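Melur Ismail (ringside, mostly)
@melurringside

Right, the Flollberg "farewell" show. I said I'd do a thread once I'd watched it all the way through on Flumell and I have now watched it all the way through on Flumell. Three hours and fifty minutes. Thread.

Mute me if you were there and had a lovely time. I believe you.
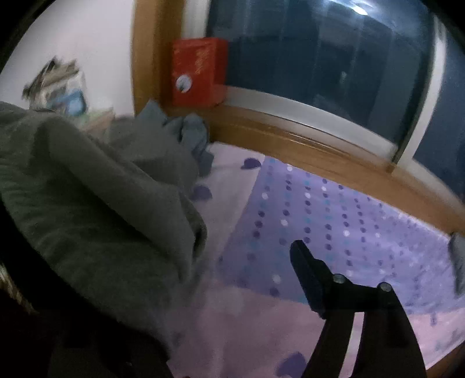
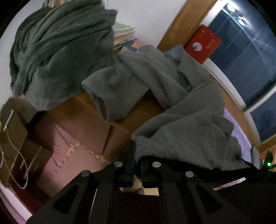

So, Ilari Pesonen has retired. Flollberg say so, the poster said so, and a man in a suit cried about it in the ring on Saturday-matinee-style camera angles for eleven minutes. I've followed Pesonen since he was losing opening matches in Testport and I would love to be sad. But this is the second time he has retired from this company, and the last one held until the following spring. The plot this time is about as shapeless as that grey fleece, and like the sleeve on it, one end has been left open. He never took his boots off. He never said the word "retire". Go back and listen.

What he says is "this chapter". He says it four times. Wrestlers have been ending chapters for as long as I've been watching and the book is never any shorter.

Now the crowd. Flollberg's post the next morning said 4,000 people in the Tuhumury. I've been in the Tuhumury a lot. For 4,000 you would have to open the upper tier, and on the stream the upper tier has a black curtain across it for the whole show. You can see it every time somebody goes off the top rope facing the hard camera.

Somebody has already replied to say the curtain is there for the lighting. Could be! I'd take that more seriously if they hadn't had the same curtain up for the spring show, when they were giving tickets away with a bus pass.

I'm not saying it was a poor crowd. It was loud, it was up for it, and the place sounded great when Giuliana Mamani's music hit. A good crowd of a normal size is a good thing to have. Why not just say that?

On Mamani, since she's the reason half of us paid. She's been champion for over 200 days. The commentary mentioned it so often I started to feel I was being sold a fridge.

How many times has she defended the belt in that time? I make it 5, and two of those ended in a disqualification, so the challenger never had a real go at it. A long reign is only impressive if somebody is trying to take the thing off you.

None of that is her fault. She's the best they've got. The match with Anqi Tian was the best thing on the card by a mile and it went on third, between a tag match with no tags and the bloke who does the thing with the ladder.

If you only watch one match, watch that one. Tian works over the arm from the start and Mamani sells it right to the end, including when she's walking up the ramp and the camera has nearly gone off her. You don't see that much now. People forget which arm.

My one gripe is the finish. Tian kicks out of the big move, everyone stands up, and then she loses to a roll-up with her foot under the bottom rope. The referee's looking straight at it. No replay, no mention afterwards, nothing on the recap.

Either that's the start of a rematch or somebody was in the wrong spot. The fan accounts have decided it's a masterplan. I've watched enough Flollberg to think somebody was in the wrong spot.

Then Darmawan Manurung comes out. If you're new, he's the owner, and he also plays the owner, and he'd like you not to think too hard about where one stops. He announces that Mamani has signed "the biggest contract in the history of this company".

How big? Doesn't say. How long for? Doesn't say. Biggest how? It could be a very big sheet of paper.

I did ask. I sent their press address three short questions at teatime and got back the same release I'd already read, with my name spelt wrong at the top.

And look, there's no law that says a wrestling company has to tell me what it pays people. But you can't wave the contract about on your own show as a story and then say it's a private matter when somebody asks if it's true.

There's also the matter of Flumell, who put the price up in May "to reflect the new live events". This was the first new live event. The picture froze during both entrances of the main event and came back with Pesonen already on his knees.

I thought it was my broadband. Then I looked at the replies under their support account and it was everybody's broadband.

Their answer was a code for 1,000 "fan points". I've looked, and what you can spend fan points on is a digital frame for your profile picture. So there's that.

Main event, for the record. It was fine. Pesonen is slower than he was and has been clever about it, fewer dives, more holds, lots of staring. The young lad he lost to looked terrified for the first ten minutes and very good for the last five.

That's how it should go, by the way. If you're leaving, lose to somebody who's staying. Full marks for that bit, and if he's back by Christmas asking for a rematch I'm taking the marks away again.

Things I'd happily be wrong about:

Pesonen being back within the year.

The crowd figure. Show me the upper tier with bodies in it and I'll delete the post and say sorry.

Tian getting a proper rematch. I don't think it's coming. I think she'll be in the tag division by the next show, with a new jacket.

A few of you asking why I bother if it annoys me this much. It's because of matches like Mamani and Tian, which was twenty-odd minutes of two people who are very good at their jobs. I just don't see why I have to swallow the other three and a half hours to be allowed to say so.

Couple of replies, then I'm putting the kettle on. Yes, I pay for my own subscription. No, I don't get press seats - I've never been offered one and after this I doubt the offer's on its way.

And to the man telling me wrestling is fake so none of this matters: the matches are worked, mate. The ticket prices aren't.

Edit to add, somebody who was sat on the left-hand side says there were empty rows behind the sound desk too. No photo yet. If you've got one, my messages are open.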